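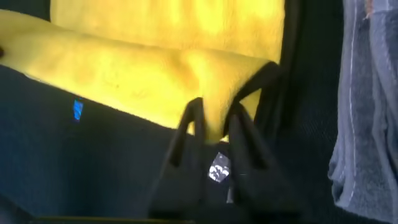
Yellow microfiber, folded over, with navy fabric beside it.

Kireo Window and Glass Cloth

We've carried glass cloths for years and the Kireo is the one we keep taking home ourselves. It's made by Skilano, comes in packs of three, and does one job very well: it gets a window clear without any spray at all. Water is enough. We still find that a bit thrilling!

The pile is thick on one side and clipped short on the other. Use the long side damp for the first pass (it lifts fingerprints, dog noses, the gray film that builds up over winter) and the short side dry for the finish. On mirrors you can skip straight to the short side. Shower doors take a little more patience, especially low down where the hard water sits, but go over them twice and they come up beautifully.

Size and weight
Each cloth is 31 cm square, small enough to fold into quarters and still hold in one hand. That gives you eight clean faces per cloth, and we get through the front of a good-sized house on two cloths before reaching for the third.

Washing
Wash at up to 95 °C, on its own or with other microfiber. No fabric softener, please, and no dryer sheets – both leave a coating that smears on glass, and it takes several hot washes to get rid of. Line dry or tumble on low. Skilano rates the cloth for 800 washes. Our oldest shop cloth has gone a little flat at the corners and still does the display cabinets every Monday morning.

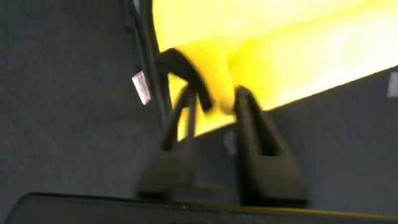
Bright yellow against dark gray.

What it works on
Windows, mirrors, glass tabletops, shower screens, chrome faucets, glazed tile, stovetops once they've cooled. We also like it on car windshields, inside and out, though keep a separate cloth for the outside. Grit gets down into the pile and you don't want that anywhere near your bathroom mirror. For camera lenses and coated eyeglasses, use the Giáp lens cloth instead, which has a much finer weave.

Goes well with
The Trerkorance squeegee, if you have big panes. Wet the glass with the cloth, pull the water down with the blade, then run the dry side along the bottom edge to catch the drips. It's quick, and oddly enjoyable on a sunny day – start on the shady side of the house, though, or the water dries before you get to it.

Ordering
Item number 239. Sold in packs of three, all one color per pack. Bulk cartons for schools and cleaning crews are back in stock from April, and we're happy to put a single cloth in the mail if you'd like to try it on your worst window first.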